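Doverport told to chill its fruit, but the savings are hard to find

August 23, 2019

Apples and oranges should go straight into the fridge when they come home from the shop, according to a campaign now running in Doverport. The advice is printed on a magnet that households will be getting with their next rates notice, along with a promise that the fruit will last "up to 5 times longer" and that the family budget will feel the difference.

The first part has some sense behind it. Apples do go soft faster on the bench than they do in the cold, and anyone who has bitten into a floury one in late summer knows it. The second part is shakier, and the third has very little under it at all.

The campaign rests on a trial run in June by Britix, the appliance retailer, with 595 households in Doverport and neighbouring Nondusberg. Each was asked to empty the fruit bowl or basket into the fridge for the month, top shelf or crisper, and to keep a tally of anything thrown out. Britix says 2,222 pieces of fruit were logged as eaten that would "otherwise have been at risk". The summary does not say at risk of what. 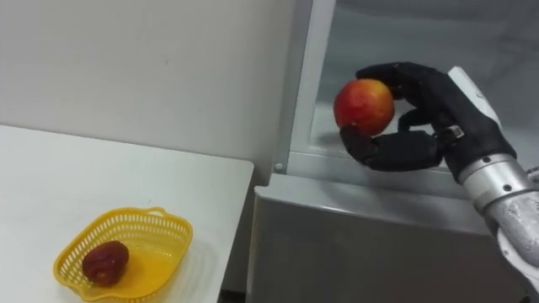

A red apple left out for three days is not at risk of much. In most houses it gets eaten on the fourth. The trial counted every piece of fruit that spent a night in the fridge and was later eaten, and treated the fridge as the reason. There was no group asked to leave its fruit where it was. Without one it is hard to say what the cold did and what was simply a matter of people writing things down, and people who write down what they throw away tend to throw away less of it.

The "5 times" figure is also worth a second look. It does not come from the trial. A footnote on the campaign page puts it down to "industry storage guidance" and gives no title, and a request for the source had not been answered by the time this was published. Commercial cool stores do keep apples for months, but they hold the temperature steady and control the air. A kitchen fridge with children opening it before tea does neither.

Then there is the question of which fruit. The magnet shows an apple, an orange and a banana, all with the same tick beside them. Bananas turn black in the fridge, at least on the outside, and plenty of people will bin a black banana without peeling it. Stone fruit and avocados put away hard may never ripen properly. Oranges will keep well enough on the bench for a week, longer in a cold house, and the gain from chilling them is mostly for people who buy a big bag and get through it slowly.

Space gets one line in the brochure: "Clear a shelf and you're set." In a family fridge that shelf already has the milk or last night's dinner on it. If the fruit goes up high and to the back, behind the yoghurt, it may well last longer for the plain reason that it has been forgotten.

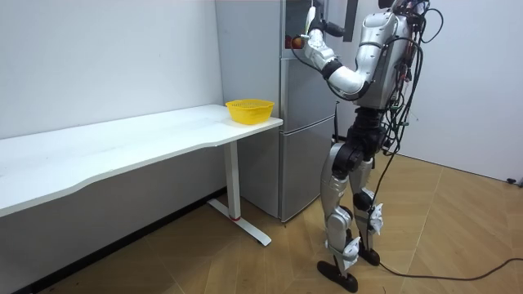
Gittins, the greengrocer with shops in both towns, was asked to hand out the magnets and has declined. Its view is that customers should buy fewer apples more often, and that the money spent on magnets would have been better spent telling people not to store them beside the lettuce. Apples give off ethylene, a gas that yellows leafy greens, and Gittins says half the complaints it hears about limp lettuce start with a shared crisper drawer. A grocer that wants more visits to the shop has its own reasons for saying so, but on the lettuce it is right, and the campaign does not mention it.

Asked about the missing comparison group, Britix said the trial was "designed to start a conversation" and was never meant as a scientific study. The word "proven" appears twice on the campaign page. The company also confirmed that 1,049 of the people who visited that page had gone on to look at its range of refrigerators, and described this as a sign of strong community interest in food waste.

It might be. It is also the sort of number a fridge seller would be pleased with for other reasons.
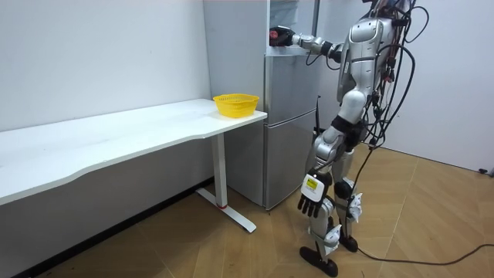

What the households themselves reported is more modest and a good deal more useful. The comments attached to the summary run to several pages, and the same points come up again and again. Fruit kept near the front was eaten. Fruit in a closed drawer was found later, sometimes much later. Several families ended up with a split arrangement — a few pieces out in the bowl for grabbing, the rest in the cold, with the bowl refilled when it ran low. Others gave up by the second week and went back to the bench. One found its apples had frozen against the back wall.

Unwashed fruit seemed to hold up better than washed, which fits with the usual advice to keep it dry until it is wanted. None of that made it on to the magnet.

The cost side is thinner still. The brochure talks about savings "every week" but gives no dollar amount, and the trial did not ask what anyone had paid for their fruit. Nor did it ask how old the fridges were, how full, or what temperature they were set to. An overstuffed fridge cools unevenly, and a shelf of fruit straight out of a warm car adds to the load for a few hours.

Britix says a second trial is planned, with more households and a simpler tally sheet. It has not said whether anyone will be asked to leave the fruit bowl alone. The magnets have already been printed, banana included, and go out with the next notices.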